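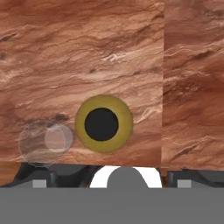
Why does a sandstone wall lose more material near its base than higher up? Ground moisture carries dissolved salts into the lower courses, and the salts crystallize in the pores as the stone dries, breaking grains off the surface.

Print this page | E-mail this page

Salt Weathering of Bargate Sandstone: Project Report
September 21, 2024

1. Method
Test blocks were cut from two beds at the Rarkum quarry, 4 blocks per bed. Each block was soaked in sodium sulfate solution for 2 hours, oven dried, cooled and weighed. The cycle was repeated 21 times. Blocks were cut with the bedding either level or upright.

2. Results
Blocks with upright bedding lost more mass in both sets. Loss was slow at first, then rose sharply once flakes began to lift along the clay-rich bands. One block from the lower bed split at cycle 200 of the extended run -- it is left out of the averages.

3. Limits
Oven drying is harsher than outdoor drying. A field check on the Bepari retaining wall is planned for November.

Print | E-mail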